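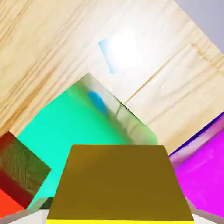 Are you still short a cable tech, or has that gone? A reader asked us that under the last posting, and the answer is yes, still short, and now we need a second one as well. Both spots below. Apologies to anyone who applied in November and heard nothing, the inbox was a mess and we've started a fresh list. Please send again.

SUBSEA CABLE TECHNICIAN (2 positions)
Kaltaline Marine Services, Brovoscombe yard
Fixed term, 36 weeks, possible extension

The work
Export cable repair and termination for the Fundholm wind farm. Mostly jointing and testing, some burial survey support. First stretch is at the yard getting the spare lengths checked and re-drummed, then offshore on the repair vessel. Rotation is 5 weeks on, 5 off. Travel days are paid, both directions.

You'll be on a crew of 8 under the jointing supervisor. Nights happen. When the weather window opens the vessel goes, so be ready to move your bags up a day or two.

What you'd be doing
Preparing and jointing XLPE cable, medium and high voltage
Fibre splicing and OTDR testing, before and after each joint
Insulation resistance and sheath tests, writen up the same shift
Pull-in and hang-off at the transition pieces
Keeping the jointing container clean and stocked – it is small and everybody lives in it

Must have
Electrical trade ticket or equivalent, Red Seal welcome
2 years on HV cable, onshore counts
Current offshore medical and sea survival. If yours runs out mid-contract tell us now, we can book the refresher
Full driver's licence
Passport with room left in it

Good to have
Jointer's certificate from a cable maker
Working at heights
Any time on a cable lay or repair vessel. No sea time? Still apply, if the jointing is solid we can work with that

Pay
Day rate, offshore and yard rates differ, both go out with the first email so nobody has to ask. Meals and cabin covered offshore. At the yard we have shared units a short drive from the gate, or take the living allowance and sort out your own. Boots and coveralls supplied. Bring your own hand tools for the yard stretch, list comes with the offer.

Medical and drug screening before you start, no exceptions. Survival suits are fitted at the yard so put your height and boot size on the form. Also whether you get badly seasick, it won't rule you out but the medic wants to know.

The second spot can start a bit later than the first. Tell us your earliest date and be realistic about notice periods. Ó Néill Crewing is handling the paperwork and contracts for both – interviews are with us, by video, then a half day practical at the yard. Travel to the practical is reimbursed, keep the reciepts.

To apply
Resumé, copies of tickets, and contact details for someone who has supervised your jointing. One PDF please, not nine phone photos. Put FUNDHOLM CABLE in the subject line. Closes March 22, 2021, end of day. Shortlisted people get a call, everyone else gets an email this time.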